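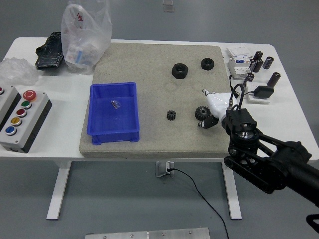 June, notebook 2, vinaigrette without mustard, continued. Yesterday's batch separated again during the night. I left three jars standing in the kitchen at 6 in the evening and by morning the oil was on top in all of them, with a clear line. The recipe was the usual one, three parts oil to one part vinegar, salt, a bit of honey. I want the dressing to stay together for one lunch service, more is not needed. Ilse says that people can shake a bottle, and she is right, but on the salad bar it is in an open bowl with a ladle and people do not stir. For the trial portions I would like an open bin with ribbed sides, like the blue one on the speckled board, only smaller and food grade, so that the jars can stand together and be carried to the fridge in one go. To ask Kevser if she can order it with the next delivery.

What I changed today: the honey goes into the vinegar first with the salt, and only after the salt is dissolved I start with the oil. Before, I was putting everything in the jar and shaking. For one batch I use 200 g oil and 70 g vinegar. The vinegar is the apple one, 5 percent on the label. I weighed it all, the measuring cup we have is not good for small amounts.

Batch A, shaken by hand, one minute. Tastes sharp at first and then oily. Separated before I finished cleaning the whisk.

Batch B, stick blender, oil poured slowly. Much thicker, pale color, almost like a thin mayonnaise. Still together at 3 in the afternoon. But it became bitter! I think it is the olive oil. Sơn told me he had the same with the Musidau oil when he used the blender, and that with a mild oil he did not have it. I did not believe this before, now I believe it a little.

Batch C, the same as B but with half of the olive oil replaced with sunflower oil. Less bitter, also less taste. Đạt liked this one best, I liked it second.
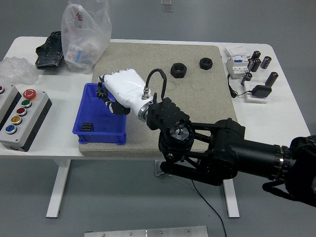
Batch D, cooked white beans, 30 g, blended with the vinegar before the oil. This was Manouchehr's idea, he makes a bean dip at home in this way. Very stable, and I could use less oil, 175 g instead of 200. The color is not so nice, a bit gray. With chopped parsley it would be hidden. The taste of beans is weak but I can find it when I know it is there. Kevser did not notice it, and I did not tell her until she had eaten the whole plate.

Salt: I wrote 4 g in the plan and used 3 g, by mistake, in batches C and D. So the comparison with B is not fully fair. To repeat C with the correct salt.

Question from Ilse, how long can we keep D in the fridge. With beans inside I do not want to keep it more than two days, and for the salad bar we should make it fresh in the morning. A and B have no beans, so they are easier in this respect.

Next time:
Repeat B with only sunflower oil, to see if the bitterness is really from the olive oil.
Repeat D with lemon in place of half the vinegar.
Try whisking the olive oil by hand at the end, after the blender.
Taste on real leaves, romaine and something bitter, not with the spoon. On the spoon everything is too strong.
Buy parsley. Wash the blender foot immediately, the bean paste dries very hard.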